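What I'd spend first, if I had the budget over again

I've been putting off this post since September, mostly because the spreadsheet behind it is embarrassing, but Noelia Garrido has asked me for it twice now and she's the one signing off on our next round, so here goes.

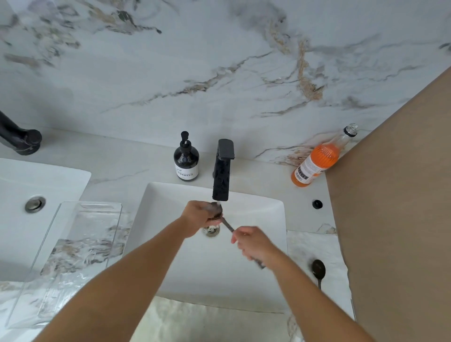
When we started planning the dishwashing work at Drondbridge, I put nearly all the money into arms. Two quotes, one from Skillari and one from Tsuchiya, both lovely, both with grippers I'd have happily taken home with me. What I left for everything else was 8 per cent. Everything else, my friends, is where the money goes! Splash covers, spare fingertips, a proper drain tray, a plumber (a good one, bless him) and the hours people spend washing things at a sink so there's something to learn from in the first place.

Wet work is hard on a budget. I'd allowed for 200 hours of recorded washing up and we were through 58 of them before I'd even settled on which scrubbers to buy. Bikemano lent us a cart, which helped, though the castors cost me $200 to replace -- don't ask me why castors cost that.

So for next year I'm starting with the sink and the people, and the arms can wait until winter. Noelia thinks I should lease one anyway. She may well be right, and I've asked Tsuchiya for their monthly rate.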